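Berby tabletop set: README and house rules

Hi, and thanks for grabbing this. I'm Maureen Mellor, and I look after the Berby set, which is our collection of hand-held gripper recordings made in ordinary homes. If you only want the numbers, scroll down to "What's in it." If you're planning to record with us, please read the rules part, even the dull bits. I wrote them after having to throw out a lot of work, some of it mine!

Where this came from

Berby started as a side job at Cornden, when a few of us wanted recordings of people handling dishes, jars and boxes on real tables. We had plenty from a lab bench and the policies trained on it fell over the moment a table was round or the dish had a rim. Pendo Masanja wrote the first recording sheet. Colin Cropper rewrote it, then Pendo rewrote it back, and what you have now is the version they could both live with.

What's in it

611 episodes, recorded in 9 homes. Each episode is one task from start to finish, with video from the gripper cameras, the jaw opening, the tool pose, and a short plain text line saying what the person was asked to do. Most episodes run about 90 seconds. There are two hands in most of them. The one-handed ones are marked in the episode list under "hands", and please filter on that column and leave the folder names alone, as the folder names are a mess and I know it.

The tasks are the kind of thing you do without thinking: stack the plates, put a bowl on a plate, move a cup to the far side, close a lid. Nothing sharp, nothing on a stove.

House rules for recording

These apply to every home and every operator. Müzeyyen Ekinci checks uploads against them and she will send things back.

Check the pads before you start. Both jaws, inner faces. If a corner is lifting or the texture has gone smooth, swap the pad and write the swap in the session notes. A worn pad changes how a plate slips, and then half a session behaves differently from the other half and we spend a week wondering why.

Check the screws too. Finger pressure on the jaw, and if anything wiggles, stop and tighten it. Don't finish the episode first.

Leave the home as it is. I feel strongly about this one. Early on people would clear the shelves and hang a sheet over the window, and we got footage that looked like a catalog. If there's stuff on the shelf, let it be on the shelf. Patterned curtains, fine. Power strips, fine. The only things that come out are the ones in the privacy section further down.

Start with the jaws open and above the table, and hold still for a moment before you move. It feels silly and you'll want to skip it. The pose tracker needs it to settle, and an episode without that pause usually has a jump near the beginning.
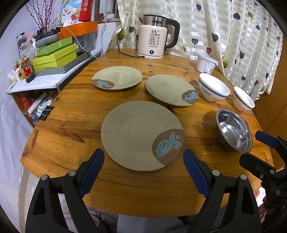
Then move at the speed you'd use if you were being a bit careful with somebody else's dishes. People speed up as a session goes on (I do it, everybody does it), so take a break after every 6 episodes. Get up, walk around, drink something.

Shiny things are allowed and we want them. Polished steel throws reflections that confuse just about every depth estimate we've tried, so please don't swap a steel bowl for a plastic one to make life easier. Do write "reflective" in the notes so people can find those episodes later.

Kettles and other plugged-in things can stay on the table as background. They can't be the object in a task, and you don't reach across one or over its cord with the tool. If the cord runs through the part of the table you need, move your task to a clear bit of table or ask the person who lives there to shift the kettle. Phyllis Wragg asked for this rule after a near miss at Hartley, and I've never had anyone argue with it.

Plates and bowls: one object per grip. No pushing a stack along with the side of the jaw. If you drop something, keep recording until your hands are still, then mark the episode "failed" and say what happened in one line. Please, please don't delete failures. They're some of the most used episodes in the set, and early sessions have almost none because people were embarrassed.

Both hands stay on their own side unless the task says pass. If the tools bump each other, mark it "contact". That's fine, it isn't a failure, but the force readings from that moment are junk.

Privacy

Everybody in the home signs the sheet before we unpack anything, including anyone who might wander through. Sleeves, hands and laps turn up in the recordings, and the sheet says so in words a tired person can follow. Faces don't stay in: if one shows up, we blur it, and if the blur looks shaky we drop the episode.

Before the first take, put away mail, medicine with a name on it, family photos and anything with an address. Ordinary packaging can stay. If a person changes their mind later, they write to us and we pull their home from the next release. It has happened once, in November, and it took an afternoon.

Labels

The task line is written before the episode, in the words the operator was given. Don't tidy it up afterward to match what really got done. If you were told "put the small bowl on the left plate" and you put it on the right one, the line stays and the outcome column says "wrong target."

Use plain names for objects. Plate, bowl, tub, jar. Colin had a whole scheme with codes and I'm sorry, Colin, but I couldn't remember them either.

Known problems

Time sync drifts a little on the longest episodes. There's a fix in the tools folder, and you should run it before you line up the two hands.

The jaw opening reads slightly wide on the older pair of tools. The offset is in the calibration file for each session, so don't apply one number to everything.

We have far too many plates and not nearly enough cloth. If you want to help, record cloth!

All of the homes are small. A policy trained on this alone will be used to tight tables with things close behind them, and I wouldn't expect it to know what to do in a big open kitchen.

Using it

You can train on it, test on it and publish with it. Don't try to work out who lives in these places. If you build something that will move near people, please don't treat our rules as a safety standard. They're recording rules, and they say nothing about speed limits or stopping distance for a powered arm. Stullari, our loader, reads the whole set and does the sync fix for you if you ask it to.

Found a mistake? Open an issue with the episode number and a line about what you saw. Pendo reads them in the morning and I get to the rest when I can.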